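No football again this week, so I went through the box of programs and tried to put them in order. The plan is by club and then by season. I got as far as the first two shelves before I found that half the Drevine ones had been filed under the name of their old ground, which was my own doing. I moved them all and then had to move everything after them.

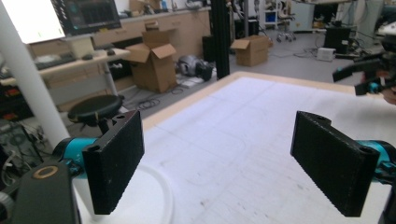 Zultinton, June 2020

The club put out a statement this morning. The season is void, no promotion and no relegation, and the league will say in due course when the next one starts. Sem Koster rang before lunch to talk it over. He thinks November at the earliest and maybe with no crowd. I said I would sooner wait until people can come in. He said the players can't wait that long without a match, and he has a point. We left it there.

Drevine were 5 points clear with 6 games to go, so they have the most to complain about. Jelis were bottom and will be pleased. We were in the middle and nothing changes for us.

In the afternoon I walked over to the ground. The gate was locked but you can see most of the field through the fence by the bus stop. The grass is long at the far end. Gerrit De Haan has been cutting it when he can get fuel for the mower. The goals are down and stacked behind the stand. Somebody has taken the board with the ticket prices off the wall, and I hope it is only to paint it. 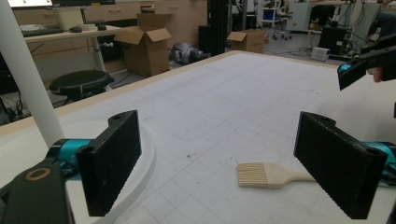
Kobe Prins, matchday editor

I did some work on the last issue when I got home. It will be an online one, as there is no sense in printing 200 copies with no gate to sell them at. Ineke De Graaf has sent her page on the cup run, which is too long but good, and I cut one paragraph about the coach trip. Roel Martens still owes me the piece on Bermúdez and his two years up front. I wrote to him again after supper.

The fund for the new roof has reached 3000. That is better than I expected with the bar shut.

Rain in the evening. Finished the Jelis programs and put the box back under the stairs.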